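Two-Arm Bench Build, Handout 4: Packing a Tray
Luangrath Shared Workshop, evening course notes – Paloma Achterberg
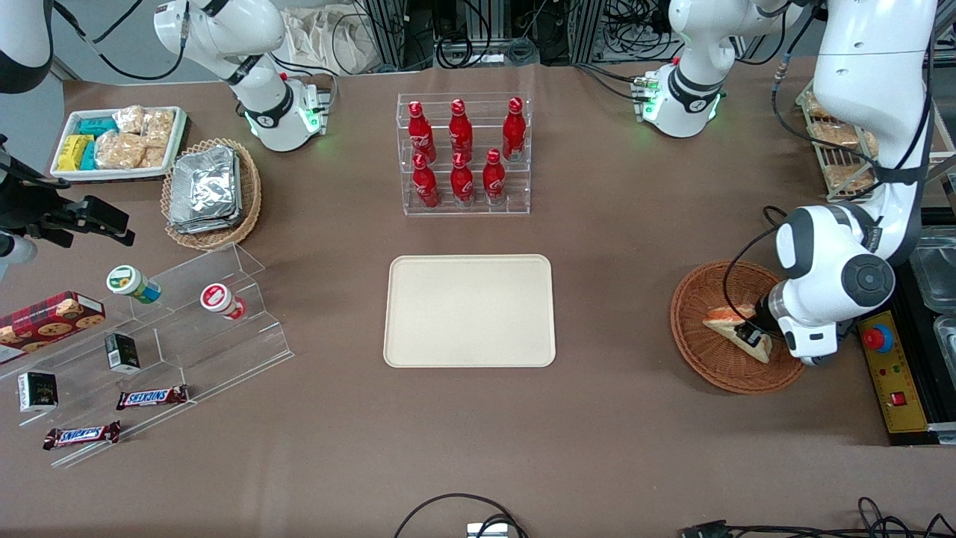
Last time we got both arms bolted down and talking to the same computer, and I promised we'd finally do something with food. So this handout is the tray task. Pick things up, put them on the tray, don't squash anything. It sounds like a kid's chore and it'll eat the whole evening, so bring a drink!

Before you power up

Walk around the table once with the arms off. Look for cable that could snag at full reach (push each arm out by hand and watch what the slack does – I still catch one most weeks). Find the red emergency stop on the yellow box and put your hand on it. I mean it, touch the thing. One person stays next to it the whole time the arms are live, and that person doesn't type.

Left and right

We name the arms from the robot's side of the table. If you're standing across from it, the robot's left arm is on your right. I've mixed this up in front of a full class, and the arm I wasn't looking at took off toward the bread. Say "robot left" out loud until it sticks.

Grip settings

Our gripper scale in the Curnier software goes from 0 (open) to 159 (shut). Don't send 159 to anything you plan to eat. For the sandwich I start at 80 and close 2 steps at a time until it stops slipping. Soda bottles are much more forgiving, and chocolate bars are fine as long as you come down flat on them. Foil packets are the sneaky ones, they slide over each other and you'll think you have one when you have two.

Write down whatever number works for you. Fingers wear, pads get swapped, and the group before you may have used the Tevent pads, which are softer and need a bit more squeeze.

Approach heights

Every pick has three points: hover, grab, lift. Keep hover at 40 mm above the rim of whatever the item is sitting in. Above the rim, not above the item! A basket has sides, and a wrist is wider than you remember. For the bottle rack, clear the front bottles first and teach the back row separately, because the tiers aren't at the same height and one saved point won't do for both.

Who goes first

Both arms can reach the tray, so both arms can hit each other over the tray. For now we do it the dumb way: one flag in the Rakon script, and whichever arm holds the flag owns the middle of the table. The other one waits back at its own side. Yes, it's slow. We'll do overlapping moves in May, once everybody's flag works.

For next time

Teach one soft item and one hard item, one per arm, and run the pair ten times without touching the keyboard. Note each miss and which point it happened at. Bring your saved file on a stick, the workshop wifi is still being weird. Leftover snacks go to whoever sweeps the floor.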